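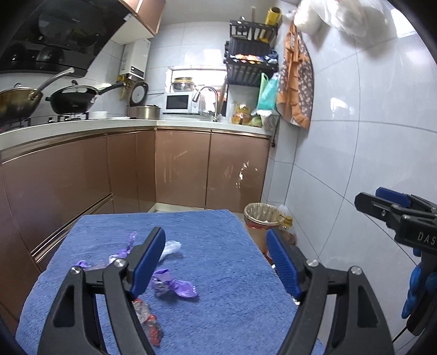 Shiny purple wrappers on a blue cloth in the kitchen.

What Is Watercolour, and Why Does It Run Everywhere?

I've been painting with watercolours ever since I was nine, and for the first year I made nothing but puddles. Everything I painted went brown. My sky was brown, my cat was brown, and my mum very kindly said it was a lovely potato. So if your paintings keep turning into potatoes, this page is for you!

Let's start with what's in the paint. Every paint has two main parts. One is the colour itself, a very fine powder called pigment. Some pigments come from rocks and earth, and plenty of others are made in factories. The other part is the sticky stuff that holds the powder together and helps it cling to the paper. In watercolour the sticky stuff is usually gum arabic, the dried sap of a kind of acacia tree. If you squashed pigment and gum arabic together and let it dry in a little pan, you'd have something very like the blocks in your paintbox.

When you rub a wet brush on the block, the gum melts into the water and lets go of the pigment. Off it swims! Then you brush it on the paper, the water dries up into the air, and the colour stays behind.

Now for the bit I love best. Watercolour is see-through. When you look at a patch of yellow, light goes through the paint, hits the white paper underneath and bounces back out to your eyes. The paper is doing half the work. That's why lots of watercolour painters don't bother with white paint at all - if they want a white cloud they just leave the paper alone and paint the blue round it. I forget to do this all the time, by the way, and then I have no clouds.

So why does it run? Paint travels wherever there's water. If you put a dab of red on dry paper it stays where you put it, with a nice crisp edge. If you put the same dab on wet paper it spreads out in all directions, like a tiny firework. Painters call the first one wet-on-dry and the second one wet-on-wet. Those are their real names, I promise.

My friend Viktória Bakos paints the beach at Sandport, and she uses both. She wets the top of the paper and drops in blue and a bit of grey, and lets them wander about until they look like weather. Then she goes off and has some toast. When the sky is properly dry she comes back and paints the boats, so the masts come out thin and sharp. If she skipped the toast, the masts would go fuzzy.

Have a go yourself. You'll need a paintbox, a brush, two jars of water and some thick paper (thin paper goes wavy and gets cross with you). Draw two circles. Paint clean water inside the first one and leave the second one dry. Touch a loaded brush to the middle of each and watch what happens. Try it again with two colours side by side. Blue and yellow is a good pair to begin with.

And why did everything I painted go brown? I only had one jar! I was washing my brush in mucky water and then dipping it straight into the yellow. I also mixed far too many colours at once, and if you stir red, yellow and blue together you nearly always get some sort of brown. Use one jar for washing and the other for clean water, and stick to two colours in a mix while you're learning.

One more thing to try: sprinkle a pinch of table salt on a wet patch of dark blue, leave it until it's dry, then brush the salt off. Each grain soaks up a bit of the wet paint round it, and you get little pale stars. I've got one of these stuck up over my desk, a bit wonky, with a thumbprint in the corner.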